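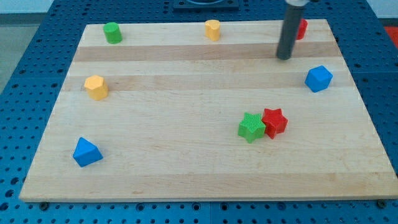 Posted by the Skalley bench, May – shared notebook, sorting task

Picked up the teleop work again after lunch, with the maple board back on the blue perforated table and the little shape blocks scattered over it. I do love these blocks! They look like something from a toddler's toy box and they still manage to keep me at the bench until well past dinner.

The task is the same as in the Lirkcombe set: drive the arm over by remote, come straight down on a block, lift it, carry it to the goal spot and let go. We are at 141 good demonstrations now and I'd like to reach 700 before anybody starts training on them (the full plan says 2000, but let's be kind to ourselves).

The two stars gave me the most to think about today. With the green one and the red one touching, I kept wanting to nudge them apart first, and I did that in a good many of the runs before it struck me that I was teaching the nudge along with the pick. I've tagged those runs "push" in the log so we can keep them or drop them later. Run 232 in the raw numbering is the cleanest example if you want to see what I mean.

Also, please slow down on the last bit of the descent. I watched my own replays and I hover, drop, hover again – all that dithering goes straight into the data. One smooth move down is much nicer, even if it lands slightly off center.

The Tostar controller still drifts a little to the left when I rest my thumb on the stick. I widened the dead zone a touch and it feels better, though I'd be glad of a second opinion.

Still to do: more starts with the blue triangular prism near a corner of the board, and copy the logs to the Aydoğan drive before the next session.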